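Handle With Rules: Writing Down What a Gripper May Hold

For most of its history, the test hall at Wutbridge relied on the good sense of the people who worked in it. Operators knew which objects were safe to hand to a robot and which were best left on the shelf. In July the hall's owner, Petora, replaced that habit with a written standard of 279 clauses.

The document, known inside the company as the Trornivero Rules, covers household goods handled by robot arms at shared tables. Its longest chapter deals with items that combine liquid and electrical parts, a group that includes plug-in air fresheners and insect repellents.

"These products are designed for a person's hand and a wall socket," says Liv Blomqvist, who led the drafting. "A gripper applies force in places the maker did not plan for. We had to decide how much was acceptable, and who should be standing nearby."

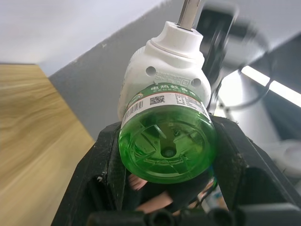
A plug-in mosquito-repellent heater and its green liquid bottle, held between the two fingers of a gripper.

Under the rules, a bottle and heater are treated as one object only when they are joined by a thread. The item must never be connected to power during handling. Labels have to stay on, so that the contents can be identified if a bottle leaks, and labels in any language are accepted provided that a translation is kept at the station.

Hands are the subject of a separate chapter. A person may reach into the work area while the arm is holding an object, but only at reduced speed and with a second operator at the stop button. Torunn Boström, safety lead at the Öberg site, considers this the most important clause – and the one most often questioned by new staff.

Petora reviewed 3,564 handling records before the text was approved. Of these, 2,517 already met the new requirements. The remainder mostly concerned missing paperwork, although 2 led to changes in the permitted grip force.

The revised edition is dated 12/23/20 and applies to both sites. Visiting teams are asked to sign it before their first session, and station leads will keep a printed copy beside each arm.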